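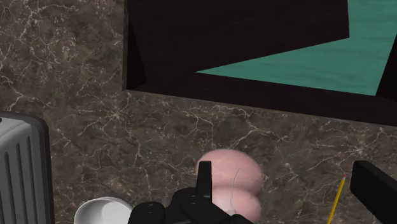 How long should you rest a sprained ankle before you start moving it again? For a mild one, a day or two, and then gentle circles and a bit of weight on it as soon as you can stand that.

I got that from Yaowalak Klinhom, and I wish I'd had it in July, when I rolled mine stepping off a curb and then sat on the couch for 11 days like a houseplant. She's a physical therapist at the Bakgate clinic and she did not hide her feelings about the couch.

"Eleven days," she said. "Your calf must have been thrilled."

I'd gone in to talk about ankles in general, but we kept coming back to mine. She had me stand on one foot while we chatted (harder than it sounds when you're also holding a notebook!) and I lasted 4 seconds on the bad side. Most people my age can hold it a good deal longer, she told me, and then she made me do it again.

"People ask me about braces all the time," she said. "A brace is fine for a while. I just want to know what you're doing when it comes off."

What she likes is balance work, 3 times a day, while the coffee's brewing or you're brushing your teeth. Heel raises too, slow on the way down. She isn't a fan of ice for weeks on end, though she'll let you have it the first couple of days if it helps you sleep.

Her colleague Oranuch Ongart stuck her head in around then – she runs the evening class for runners over at Phuthong – and I asked her when somebody should quit toughing it out and see a doctor.

"If you can't take four steps on it, go get it looked at," she said. "Same if it hurts when you press right on the bone. Please don't wait a week to see how it goes."

I asked Yaowalak whether I'd be ready for the Nunen 12-mile walk this spring. She watched me wobble for a while.

"Ask me in a month," she said. "And switch feet."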